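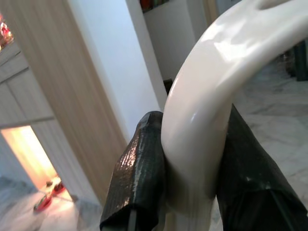
Dedos revestidos com fita escura segurando, pelos dois lados, uma peça branca curva e brilhante.

Célula de manuseio Orell 50
Fabricante: Berchtold
Código do produto: 2246
Disponibilidade: sob encomenda

A Orell 50 é uma célula de manuseio com braço robótico e garra de dois dedos, destinada a oficinas e linhas de acabamento que trabalham com peças de superfície lisa e formato irregular. Ela retira a peça do suporte, apresenta-a ao operador ou à estação seguinte e a devolve à bandeja de saída. Não faz polimento nem montagem. A inspeção final continua sendo feita por uma pessoa.

Aplicação
O equipamento atende tarefas repetitivas de pegar, virar e posicionar. É indicado para peças curvas, alças, carcaças e componentes com acabamento brilhante, em que uma marca de aperto significa retrabalho. A força de fechamento é ajustada no painel, em passos de 5 N, e fica gravada junto com o programa da peça.

Os dedos podem ser usados nus ou revestidos. Para superfícies brilhantes recomendamos o revestimento com fita, trocado pelo próprio operador. Uma fita solta na ponta ou com dobra na face de contato deve ser substituída antes do início do turno. Dobras na face externa não interferem na pega.

O que muda no posto de trabalho
Na oficina da Penness, a primeira Orell 50 entrou em operação em janeiro. Antes disso, duas pessoas por turno passavam a maior parte do tempo levantando e girando peças diante da luminária. Hoje uma delas acompanha a célula e faz a inspeção visual; a outra foi para o setor de embalagem, que estava com falta de gente.

Siiri Nurmi, encarregada do acabamento, relata que o esforço nos punhos diminuiu e que o ritmo ficou mais regular. Também houve perdas. O operador já não sente a peça na mão, e pequenas rebarbas que antes eram percebidas pelo tato passaram despercebidas nas primeiras semanas. A oficina resolveu a questão com uma verificação manual por amostragem, a cada 50 peças.

O trabalho junto à célula exige mais atenção à tela e menos força. Alguns operadores preferem assim, outros pediram para alternar com tarefas manuais - a Penness adotou o rodízio no meio do turno. Recomendamos combinar esse ponto com a equipe antes da instalação.

Programação
Uma peça nova é ensinada guiando o braço com a mão até os pontos de pega e de entrega. Não é preciso escrever código. O software Giteo, incluído no fornecimento, guarda os programas e registra as paradas com data e motivo. Os registros são por célula e não identificam o operador.

Treinamento
Dois dias no local do cliente, para até cinco pessoas. O primeiro cobre operação, parada de emergência e troca da fita; o segundo, o ensino de peças novas e a retomada após falha. A instrutora responsável é Nabila Tambunan. O material é entregue impresso, em português.

Itens fornecidos
Braço com base de fixação
Garra de dois dedos
Câmera pequena para montagem junto à garra
Painel de comando com botão de parada
Licença do Giteo para uma célula
Rolo de fita para revestimento dos dedos

Itens opcionais
Par de dedos sobressalente, código 3148
Bandeja de saída com divisórias
Suporte giratório para inspeção

Manutenção
Limpeza diária dos dedos com pano seco. Não usar solvente sobre a fita. A lente da câmera é limpa com pano de microfibra. A revisão anual é feita por técnico da Berchtold - o agendamento deve ser pedido com um mês de antecedência.

Ficha atualizada em 5 de maio de 2018.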